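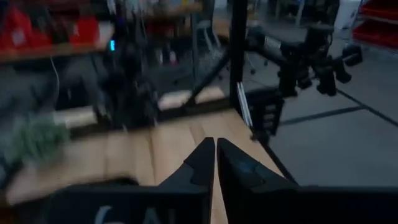

Trays, or what I paid 60 dollars to find out

2023-10-14

I have been told for years that a tray fixes a table. You have things lying around, you put a tray under them, and now they are a "moment" or a "zone" or whatever the word is this season. I never believed it. A pile of mail on a tray is a pile of mail with a border. But in September I read Clémence Charpentier's very long piece on the subject (4,000 words, on trays) and she was so sure of herself that I decided I would try it at work before making fun of it. I am going to make fun of it a little anyway.

Her argument goes like this. The eye doesn't mind objects, it minds objects without an address. A wide, low tray in a dark color gives them an address. On a pale table the contrast does most of the work, and you should put one living thing nearby and one thing that shines. She says to leave the rest of the table alone, and she also says to buy the Getton tray, which she happens to sell through her own shop in Purusbridge. I noticed that. So did a lot of the people in the comments, all 176 of them when I last looked.

I bought one. It cost more than the last two pairs of shoes I wore to work.

Our table at Dundiswood is the kind of pale wood that looks lovely in a catalog and shows every crumb in real life. It also throws the ceiling lights right back at you. I had a theory that a big black tray would look like a hole somebody had cut in it, and for the first couple of days that is exactly what I saw whenever I walked in. A hole with a rim. Then I stopped seeing it, which I suppose is a point in its favor, although I also stopped seeing the stain on my living room rug and I wouldn't call that decorating.

What I can say for it is that the low rim is useful. Stuff that rolls doesn't get far. You can slide the whole thing over when you want the space, and if there is a spill it stays inside the lines as long as it's a small one. Charpentier doesn't mention any of this. She is more interested in "visual rest."

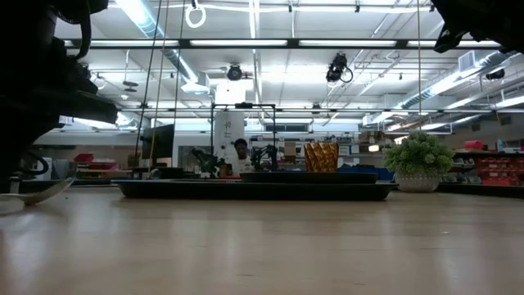

The smaller tray on top of the big one is where I start to lose patience. She calls this layering. The idea is that a second, smaller dark tray set off to one side makes the arrangement look considered, and I did what she said, off center and everything. It does look considered. It looks like someone considered it and then went to lunch. You now have a tray you can't use because there's a tray on it. If I saw this in a restaurant I would assume they were short on shelves.

The shiny thing was easier. She is vague on what it should be and so was I, and anything gold with creases in it will pick up the light and pull your eye away from the rest. I have no complaint there except that it gets filed under styling, when my grandmother did the same with candy wrappers and would have called it Tuesday.

Now the plant. I like the plant. I want to be fair about this, because I went in thinking the plant was the laziest part of the whole recipe. Every photo of every room in every magazine has a little round green plant in a white pot with some texture to it, and I had assumed they all passed the same one around. But it does soften things. All that flat pale wood and flat black, and then one small bushy shape beside it. I tried putting it on the tray and it looked like it was for sale. Next to the tray, on the bare wood, it looked fine. Charpentier says the plant must always be inside the border, so either she's wrong or my plant is.

Which brings me to silverware. There is a whole section in her piece on whether you should leave a spoon or a fork out, and the answer is yes, apparently, if they are "resting naturally." I have read that sentence several times. Forks don't rest naturally. They get put down by people who are in the middle of something.
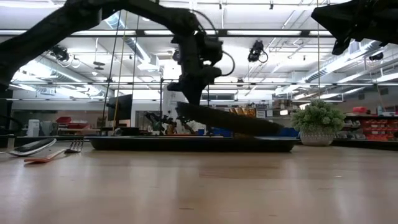
And they never match. A plain silver spoon will go with anything, fine, but there is always one fork with a colored handle that came from a set no one remembers buying. Ours is a pinkish red. According to the article it should go in a drawer, as it "introduces an accent without a partner." I left it out. It's the easiest fork to find and I'd miss it. I will admit it's the first thing anyone looks at, well ahead of the tray I paid for.

I did try the spoon and fork on the tray for a while, side by side, the way she has them in her own pictures. They disappeared. Not the spoon so much, but the rest of it read as a dark patch with some glints, and people reached past it to get at the cup where we keep the others. Back on the wood they went, off to the left, where there's room to put them down without aiming.

So am I keeping the tray? Yes, mostly on account of the receipt, which has a restocking fee printed at the bottom that I'd have liked to know about earlier. I'd tell anyone else to get the cheapest wide one with a rim and skip the second. A reader wrote to say the Tessier ones are just as good and come in oak, but oak on pale wood seems like it would defeat the purpose, if there is a purpose.

I've emailed Charpentier's shop to ask about the plant. If I get an answer I'll add it here. Next up is the drawer divider I said I wouldn't buy.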